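Robot Demonstration Operators, Kitchen Tasks
Muton, Molska site
Part time, paid hourly
Posted August 2023

Muton is looking for people to show robot arms how to do ordinary kitchen jobs. You do the task through the arm, by remote control or by taking hold of it and moving it yourself, and the system records what the arm did. The recordings are used to train the software that will later run the arm alone. The project is called Stunevness and has been running since January.

You do not need a background in engineering or programming. Several of our current operators came from restaurant work, sewing, and physical therapy. Steady hands and patience matter more to us than a degree. 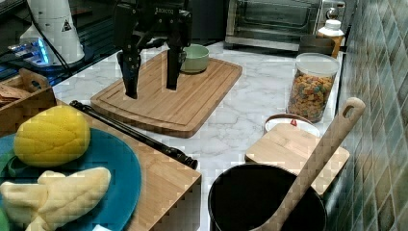

A shift is four hours with two breaks. Most of it is spent on short tasks repeated many times: pick up a bowl, set it on a cutting board, move it back, start again with things in slightly different places. Each operator gets a task sheet at the start of the shift with the starting layout and the finish point. Between runs you reset the counter by hand. You also mark each run as good, usable or failed, and write a line on what went wrong if it failed. A dropped object is a failed run and should be logged as one. We keep those too.

The goal for this round is 1026 good runs across all kitchen tasks. The last round, with a smaller team, closed at 1000.

Training takes three paid shifts. The first is on safety and the stop button, the second on remote control, and the third on guiding the arm by hand. After that you work next to an experienced operator until your runs pass review. 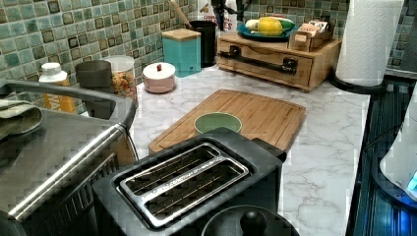
Tuhiwai asked whether going slowly counts against you. She had expected to be timed, and said her first week got much easier once she stopped hurrying toward the bowl and lined up the fingers before closing them.

It does not count against you. Speed is not scored during the first month, and after that we look only at whether the motion is smooth and finishes where the sheet says it should.

You should be:
18 or older
Able to stand for up to an hour at a time
Comfortable repeating one task for a full shift
Able to read task sheets and write short notes in English
Available for at least three shifts a week

Left-handed applicants are welcome. The remote controls can be set up for either hand.

Pay is the same for training and regular shifts, and the hourly rate is given in the first phone call. Operators who complete the full round receive a completion payment of $2175.

To apply, send a short note with your work history and the shifts you can cover to the Muton hiring desk, and put job number 121 in the subject line. A resume is fine but not required. Applicants we want to meet will be invited to a one-hour tryout at the Molska site, which is paid.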